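임대 아파트 거실에서 라디오 수신 상태가 불량한 경우의 조치 방법 문의

게시판: 생활 설비 > 방송 수신
작성자: 틸우드2단지입주민
작성일: 2021년 12월 23일
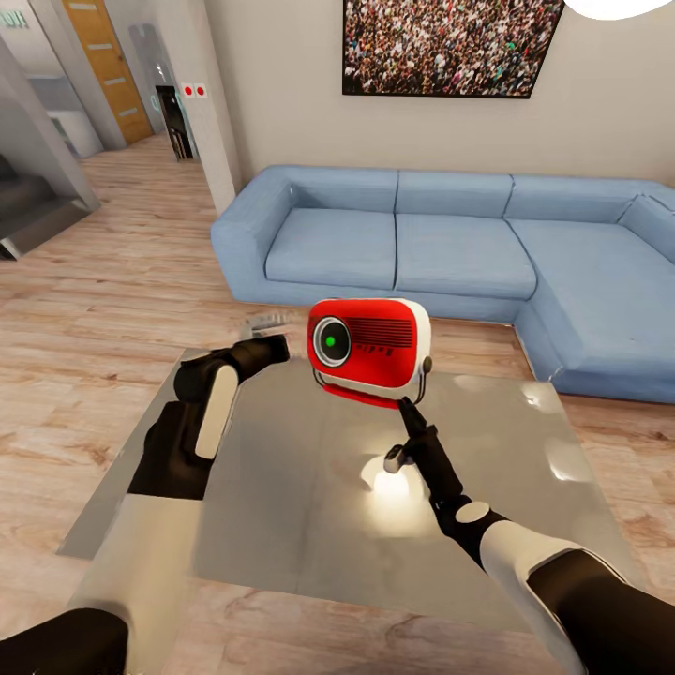 낮은 회색 탁자 위에 놓인 빨간색과 흰색의 복고풍 라디오

안녕하십니까. 틸우드(Tilwood) 2단지에 거주하는 입주민입니다. 거실에서 FM 방송을 청취할 때 잡음이 심하여 문의드립니다.

지난 4월 입주 당시에는 수신에 별다른 문제가 없었습니다. 그런데 거실 조명을 LED 등기구로 교체한 이후부터 저녁 시간대에 지직거리는 소리가 섞이기 시작하였고, 최근에는 일부 채널의 경우 음성을 알아듣기 어려운 정도입니다. 같은 라디오를 베란다 창가로 옮기면 잡음이 상당히 줄어듭니다. 주방에서는 전혀 수신되지 않는 채널도 있습니다.

관리사무소에 문의하였으나 세대 내부의 문제는 입주자가 직접 확인하여야 한다는 답변을 받았습니다. 이에 다음 사항을 여쭙고자 합니다.

첫째, 조명 기구가 실제로 라디오 수신에 영향을 줄 수 있는지 궁금합니다.
둘째, 벽면의 방송 수신 단자에 라디오를 연결하여 사용할 수 있는지 알고 싶습니다.
셋째, 외부 안테나를 설치하려면 임대인의 동의가 필요한지 확인하고 싶습니다.

제품 설명서는 보관하고 있지 않습니다. 답변에 미리 감사드립니다.

트릴렌생활설비상담

문의하신 내용에 대하여 순서대로 안내해 드립니다.

조명 기구의 영향에 관하여 말씀드리면, LED 등기구에 내장된 전원 장치는 방송 주파수 대역에 잡음을 발생시킬 수 있습니다. 확인 방법은 다음과 같습니다. 잡음이 발생하는 채널을 켠 상태에서 거실 조명을 끄고 소리의 변화를 살펴보십시오. 변화가 없다면 공유기, 휴대전화 충전기, 셋톱박스의 전원을 하나씩 차단하면서 같은 방법으로 점검하시기 바랍니다. 여러 기기를 한꺼번에 끄면 원인을 특정하기 어렵습니다. 건전지로 작동하는 라디오가 있다면 세대 분전반의 주 차단기를 내린 상태에서도 시험해 보실 수 있습니다. 이때에도 잡음이 계속된다면 원인이 세대 외부에 있거나 전파 자체가 약한 것으로 보아야 합니다.

조명을 껐을 때 잡음이 사라진다면 등기구의 전원 장치를 교체하는 방안을 우선 검토하십시오. 전자파 적합성 인증을 받은 제품인지 확인하시고, 보증 기간 이내라면 판매처에 교환을 요청하시기 바랍니다. 전원선에 끼우는 페라이트 코어도 도움이 되는 경우가 있습니다. 제가 구입한 것은 개당 3,000원이었습니다. 다만 전선에서 복사되는 잡음에만 효과가 있으며, 등기구 본체에서 나오는 잡음에는 큰 효과를 기대하기 어렵습니다.

벽면 단자의 경우 건물의 공동 수신 설비가 FM 신호를 함께 분배하고 있어야 사용이 가능합니다. 단자에 TV와 FM이 구분되어 표기된 세대도 있고, 하나의 단자를 함께 사용하는 세대도 있습니다. 관리사무소에 "FM 신호가 세대 단자까지 공급되는지"를 구체적으로 문의하시면 보다 정확한 답변을 받으실 수 있을 것입니다. 또한 라디오에 외부 안테나 입력 단자가 있어야 합니다. 휴대용이나 소형 탁상용 제품에는 해당 단자가 없는 경우가 많으므로 뒷면을 먼저 확인하시기 바랍니다. 단자가 없는 제품을 임의로 분해하여 배선을 연결하는 것은 삼가셔야 합니다.

외부 안테나는 설치 위치에 따라 판단이 달라집니다. 실내에 두는 안테나는 통상 별도의 동의가 필요하지 않습니다. 베란다 난간이나 외벽에 고정하는 경우에는 임대차 계약서와 단지 관리규약을 확인하시고, 임대인과 관리사무소 양측의 동의를 서면으로 받아 두시는 것이 바람직합니다. 벽체에 구멍을 내는 작업은 퇴거 시 원상복구 대상이 될 수 있습니다.

모스케라동주민

저도 비슷한 일이 있었는데 창가로 옮기니 해결되었습니다. 안테나를 끝까지 펴고 방향을 조금씩 돌려 보시기 바랍니다. 냉장고 옆은 피하시는 것이 좋습니다.

테넬공동주택설비

위 답변에 몇 가지를 보충합니다.

주방에서 수신되지 않는 채널이 있다는 점으로 보아 조명 잡음과 별개로 전파 세기가 부족할 가능성이 있습니다. 철근콘크리트 건물에서는 창에서 멀어질수록 신호가 약해지며, 금속 성분이 포함된 단열 유리나 단열재 역시 전파를 감쇠시킵니다. 따라서 조명을 교체하더라도 주방의 상태는 개선되지 않을 수 있음을 감안하시기 바랍니다.

공동 수신 설비에 관해서는 세대 단자함 내부의 분배기도 점검 대상입니다. 사용하지 않는 케이블이 분리되어 있거나 접속부가 헐거운 사례가 적지 않습니다. 단자함을 여는 것은 무방하나, 공용 배관 쪽 증폭기는 관리 주체의 설비이므로 직접 조작하지 마십시오. 저희 단지에서는 옥상 증폭기의 고장으로 최대 400세대가 영향을 받은 일이 있었으며, 부품 교체 후 정상화되기까지 15일이 소요되었습니다. 이웃 세대에도 같은 증상이 있는지 먼저 알아보시고, 해당되는 경우 공동 명의로 점검을 신청하시기 바랍니다.

점검을 신청하실 때에는 잡음이 발생하는 채널의 주파수와 시간대, 당시 켜져 있던 조명을 며칠간 기록하여 함께 제출하십시오. 기록이 없으면 방문 시점에 증상이 재현되지 않아 처리가 종결되는 경우가 있습니다.

라디오 자체의 고장 여부는 다른 라디오를 같은 자리에 놓고 비교하시면 확인됩니다.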